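Print this page | E-mail this page
Reading time: 3 min

Zadum arm and camera comparison, working meeting
Wednesday, 2:00 p.m., Kudholm lab, upstairs room
Chair: Kobe Van Dijk

1. Notes of the previous meeting accepted with one correction: the controller under test in February was the Coppens unit, not the Vundano.

2. Camera views from the simulated apartment
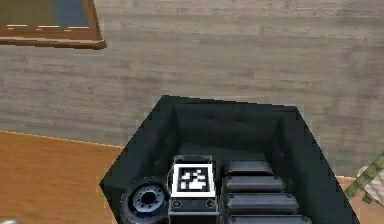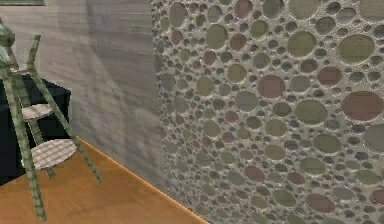
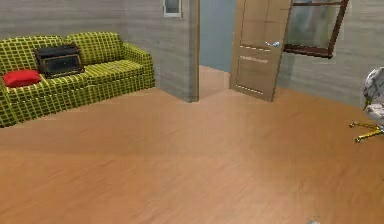 Discussion opened on which camera position should be used for the controller comparison. The wrist marker is the only feature with a hard white border against black, and the detector locks onto it without tuning when the arm is held low over the dark green armchair. The same view puts black telescoping segments over near-black upholstery, so depth edges on the arm are poor. The view beside the pebble-pattern panel has no part of the arm in it and cannot be used for hand-eye calibration. It was kept for the feature-matching test, where the repeated ovals are expected to give false matches. The view with the plaid sofa and the open door was accepted as the navigation start view, there being a clear stretch of floor between the furniture and the camera.

Agreed: marker size to be written into the scene file and not typed in by hand at launch.

3. Controller comparison

Both controllers were run on the same reach task with the same seed list, 223 trials each. The Coppens controller failed 28 trials and the Vundano controller failed 37. Most of the Vundano failures were timeouts during the last stage of arm extension. The Coppens failures were mainly contact with the armrest on approach.

Kobe asked whether the timeout limit was the same for both. It was the same in the config but the Vundano wrapper starts its clock at connection, before the first motion command. The numbers are therefore not comparable as they stand. Vundano set to be rerun with the clock started at first motion. Coppens set does not need a rerun.

The extension joints are modeled as one command split equally over the segments. There was a question as to whether the real arm extends in that way or one segment at a time. Left open until the bench unit is available.

4. Gripper selection

Two-finger gripper and suction cup both remain on the list. The suction model passes on the red pillow on the sofa, which was considered unrealistic for a soft item. The contact model treats all surfaces as rigid and sealed. No suction results on cushions or upholstery are to be reported until this is changed. Two-finger results on the pillow stand.

Picking from the round shelves of the bamboo-style stand was proposed as a further task. The legs slant and restrict the approach from the side. Deferred to the next round.

5. Logging

Run 2452 has a gap in the joint log. Cause not found. The run is excluded from the tables but the file is to be kept. Log rate stays as it is.

6. Actions

- Fix clock start in Vundano wrapper and rerun full set: Kobe Van Dijk
- Marker size into scene file: Zadum software
- Soft contact parameters, first proposal: Kudholm lab
- Check extension order on bench unit: open, no owner yet

7. Other business

Shared folder is nearly full. Old video exports to be deleted by their owners before the rerun starts.

Meeting closed 3:10 p.m.

Print | E-mail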